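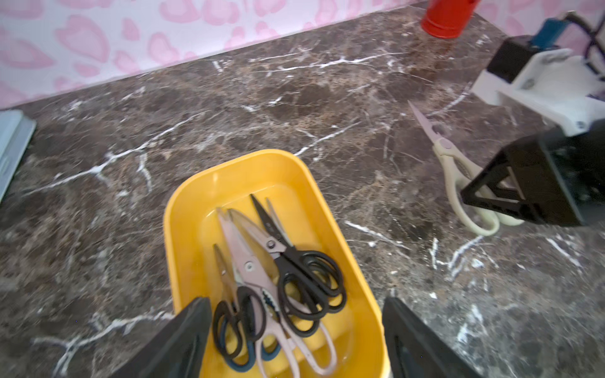
Kitchen safety walk-round – Clulau flat, October
Filled in by me, with comments as usual

SHARPS

Scissors kept together in one place: Yes, mostly. They've got the yellow tray now and it's a big improvement on the drawer, where you used to put your hand in and hope. One pair of cream-handled shears was out on the worktop next to it. Please pop them in with the rest.

Blades all pointing the same way: Yes! Very pleased with this one. Handles towards you, points away, and I'd like it kept like that.

Tray not overfilled: OK, but only just. Four pairs is my limit for a tray that size, because the handles get hooked through each other and you lift one and two more come along for the ride. If the cream shears are going in, then something else should come out. I'd vote for the slim pink pair, which is hiding under the others anyway.

Pivots tight: Check monthly. Open and close each pair a couple of times over the tray, and if the blades wobble, tighten the screw or bin them (wrapped in newspaper, please, and taped).

Kitchen shears washed after raw meat: Can't tell by looking, so I've put a question mark. The ones with the little teeth below the pivot need a proper brush, as bits of chicken skin get in there and stay. Don't leave them in the sink under the suds either.

Knives in block: Yes, all 2 of the big ones. The bread knife has a Lokex sleeve and it was on.

WORKTOP

Surface clean and sound: Fine. The brown marble is lovely but hard to read for spills, so wipe it even when it looks all right.

Tray well back from the edge: Please keep it 15 cm in. I've measured and marked the spot with a bit of tape, which I know is ugly – sorry.

Leads clear of the hob: Pass. Kettle lead shortened since last time.

OTHER BITS

Fire blanket: On its hook, Triltel one, tabs hanging down as they should.

First aid tin: Plasters low again. There were 58 in the box last time, so somebody is either unlucky or very generous.

Fridge thermometer: Wibisono one still going strong.

Overall score: 77 out of 100, up from last time. Points lost on the loose shears, the plasters and the question mark. I'll look at the shears again next month.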